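Gripper equipment: pre-purchase inspection checklist
Site: Flatlow, meeting room
Date of inspection: 20/06/2018
Purpose: to decide what goes in the July order and what is held over

1. Pads and fingers
Check pads for splits, lifting edges and worn ribs. Check every screw on both finger plates.
Result: pass.
Comment: Replacement pads from Devero are 46 pounds a pair. Budget for two pairs. Screws to be bought by the box, not singly.

2. Grip on light objects
Result: pass with comment. 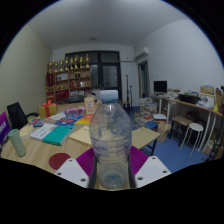
Grip force is the item most likely to change what we spend. The Dekitia quote includes a force sensor as an extra at 812 pounds, and the Tarigan quote has it built in. Thin plastic is the hard case, and a bottle like the one between the fingers, with its ridged and slightly crumpled body, is a fair guide to what the gripper will have to hold every day. Rigid items such as cups can be held without the sensor. Recommend we ask Dekitia for a price with the sensor fitted before comparing the two.

3. Work surface
Check that the table is level and does not rock. Check for sharp edges along the operator's side.
Result: pass.
Comment: No new table needed. Take the bench out of the draft budget.

4. Floor and walkways
Clear route to the door. No leads across the walkway. Stools pushed in when not in use.
Result: action needed.
Comment: Papers and bags on the floor by the side desk to be moved before any delivery. Shelf storage is free if the old boxes go.

5. Power and charging
Sockets tested, leads labelled, charger kept away from paper.
Result: not complete. Two leads have no test label.
Comment: Allow 99 pounds for testing and new leads.

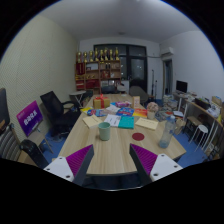
Can the order be placed before item 5 is signed off?
The pads and screws can go now, but anything that needs mains power waits until the leads have been tested.

6. Spares and service
Ask each supplier for the delivery time on fingers, pads and cables, in writing.
Result: Devero received. Tarigan outstanding.
Comment: Service cover is quoted at 1022 pounds a year. Hold until the first three months of use have been logged.

7. Storage
Lockable cupboard, dry, off the floor.
Result: action needed. Lock is stiff and the second key is missing.

Overall: fit for use with comments. Items 4, 5 and 7 to be checked again in July.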